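The Year I Stopped Buying Bread

Posted May 6, 2021

I've been meaning to write this one since December, which is when my sourdough starter moved in. It came from Su-bin Yang in a jam jar with the lid barely on, and she handed it over the way you'd hand someone a hamster. Feed it, she said, and don't put it on top of the fridge. I put it on top of the fridge. It was fine for a week and then it was all over the cereal boxes.

So, bread! I bake it now. I bake it badly about a third of the time, and I want to talk about that part, as the pretty loaves have plenty of blogs already.

My first loaf came out like a paving stone. I'd followed a recipe that said to let the dough double, and I sat there looking at it every ten minutes and convinced myself it had doubled when really I was just hungry. Dong-geon ate two slices with a lot of butter and said it was "very filling." The second loaf was worse because I'd decided the problem was the water (it wasn't the water). By the sixth or so I had something you could make a sandwich with, and I carried it around the apartment like a trophy.

What finally helped was leaving it alone. My kitchen is cold, the window over the sink doesn't close all the way, and a dough that's supposed to take 6 hours takes more like all day. Now I mix it after breakfast, fold it a few times when I'm walking past anyway, and forget about it until dinner. Then it goes in the fridge overnight and I bake before work. If I oversleep it gets an extra day, and I swear those ones taste better.

I also switched flour. I'd been using whatever was on sale, and then Mahmoud Kamel talked me into a bag from the mill shop in Bistow, which is 23 miles each way and has terrible parking. I grumbled the whole drive. But wow, the smell when you open it! I use it half and half with regular bread flour so it lasts, and the crust gets that dark, almost burnt look I'd been chasing all winter.
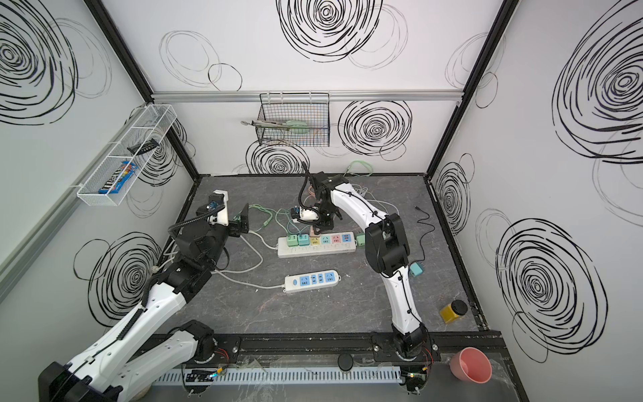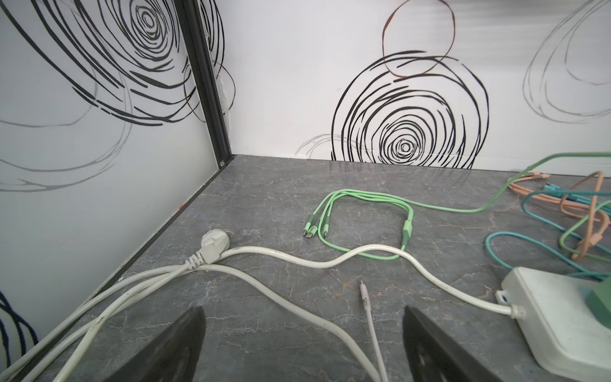
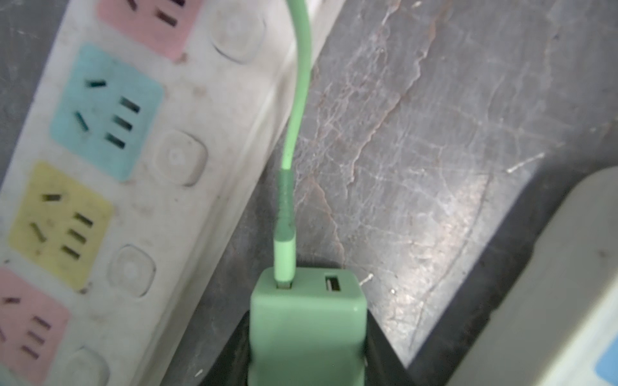
Swirly walls in the first two, pink, blue and yellow sockets in the last

Okay, the salt thing. I have now forgotten the salt three times. You don't notice until you bite into it, and then it's like chewing on a sponge, and no amount of jam fixes it. I've started putting the salt in a little dish right on top of the flour bag so I have to move it to get anything done. Si-eun says I should just add it at the beginning with everything else, and she's probably right, but I read somewhere that you're meant to wait and now I can't let go of it.

Other things I've changed my mind about: I used to think you needed one of those cane baskets for the last rise. I use a colander with a dish towel in it. Rub the towel with rice flour first, and I mean really rub it in, or you'll be peeling dough off cotton at seven in the morning with your coat on. I do think a Dutch oven is worth having. Mine is over 22 years old and was my aunt's, and the lid has a chip in it that lets out a bit of steam, and it still beats every tray I've tried.

The leftovers get used too. When I feed the starter I always end up with too much, so on Sundays I thin it with an egg and some milk and fry it like pancakes with scallions in. Jin-sol came over for those last month and stayed until four in the afternoon. We ate 8 of them between us and then had toast.

I tried a rye last weekend and I don't want to talk about it much. It stuck to the bowl, it stuck to me, and it came out of the oven flat on one side. Tasted great, though, sort of malty, so I'm having another go on Saturday with less water and a loaf pan. If anyone has a rye recipe that doesn't involve a three-day schedule, please leave it in the comments. And if you live near me and want some starter, bring a jar, I've got plenty.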